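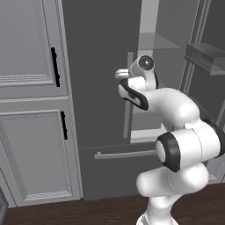

제목: 냉장고 온도, 몇 도로 맞추고 계십니까?

작성자: 클론드포트의아침
2020. 6. 23.

안녕하세요. 저는 한국어가 모국어가 아닙니다. 틀린 표현이 있으면 너그럽게 읽어 주시기 바랍니다.

Clondport로 이사한 후에 전기 요금이 전보다 많이 나옵니다. 그래서 집에 있는 물건을 하나씩 확인하고 있습니다. 지금 냉장고는 Eltley 제품이고, 전에 살던 사람이 두고 간 것입니다. 다이얼에 숫자만 있고 온도는 표시되지 않습니다. 1부터 5까지 있는데 저는 4에 맞추었습니다. 그런데 아래 칸에 둔 상추가 자꾸 업니다. 3으로 내리면 우유가 빨리 상하는 것 같습니다. 여러분은 어떻게 사용하십니까?

답글 1. 보리차한잔
숫자가 클수록 차가운 모델이 맞는지 설명서부터 보세요. 반대인 것도 가끔 있습니다. 그리고 온도계를 하나 사세요. 저는 시장에서 4000원 주고 샀는데 몇 년째 잘 씁니다. 물컵에 담가서 가운데 칸에 하룻밤 두고 아침에 읽으면 됩니다.

답글 2. zekville_mom
저는 Zekville에 사는데 여름에는 4, 겨울에는 2로 씁니다. 상추는 키친타월에 싸서 통에 넣으면 덜 얼어요. 우유는 문 쪽에 두지 마시고요. 문 쪽이 제일 따뜻합니다.

답글 3. 고무패킹
다이얼 문제가 아닐 수도 있습니다. 문에 종이 한 장을 끼우고 닫은 다음 당겨 보세요. 쉽게 빠지면 패킹이 약해진 겁니다. 저희 집은 패킹만 갈았는데 한 달 요금이 900원 줄었습니다.

답글 4. 보리차한잔
고무패킹님, 900원이면 날씨 차이로도 그 정도는 변합니다. 패킹값 뽑으려면 한참 걸리겠는데요.

답글 5. 고무패킹
요금만 보고 간 게 아닙니다. 문가에 물방울이 맺혀서 곰팡이가 생겼었어요. 그게 없어진 것만으로 저는 만족합니다.

답글 6. 클론드포트의아침
답변 감사합니다. 종이로 시험해 보았습니다. 위쪽은 단단하게 잡히는데, 아래쪽 모서리는 힘을 주지 않아도 빠졌습니다. Ó Gríofa 수리점에 전화로 문의하니 출장비는 따로 받고, 부품은 주문해야 한다고 합니다. 제가 직접 교체해도 괜찮을까요? 그리고 벽과 냉장고 사이의 간격이 43밀리미터인데 이것이 충분한지도 궁금합니다.

답글 7. zekville_mom
주문하기 전에 미지근한 물로 패킹부터 닦아 보세요. 끈끈한 게 묻어 있으면 잘 안 붙습니다. 드라이기로 살짝 데워서 모양을 잡는 분들도 있던데요.

답글 8. 늦은장보기
드라이기는 반대합니다. 가까이 대면 고무가 상해요. 저는 그러다가 버렸습니다. 뜨거운 수건을 대는 쪽이 안전합니다. 간격은 모델마다 다르지만 저라면 60밀리미터까지는 띄우겠습니다. 뒤에 먼지가 쌓였으면 플러그 뽑고 청소도 하시고요.

답글 9. 보리차한잔
간격은 설명서에 적힌 대로만 하면 됩니다. 43이면 부족하지 않은 제품도 많아요. 무조건 넓힌다고 좋은 건 아닙니다.

답글 10. 늦은장보기
설명서가 없으니까 넉넉하게 잡자는 말이었습니다. 전에 살던 사람이 두고 간 냉장고라고 하셨잖아요.

답글 11. 클론드포트의아침
설명서는 정말 없습니다. 문 안쪽 스티커에 모델 번호가 있어서 그것으로 찾아보겠습니다. 우선 패킹을 닦고 수건 방법을 해 보았습니다. 모서리는 조금 나아졌지만 아직 종이가 빠집니다. 온도계는 내일 사러 가겠습니다. 다이얼은 그때까지 3에 두고, 우유는 안쪽으로 옮겼습니다.

답글 12. 고무패킹
모델 번호 찾으시면 여기에 올려 주세요. 맞는 패킹이 있는지 같이 찾아보겠습니다.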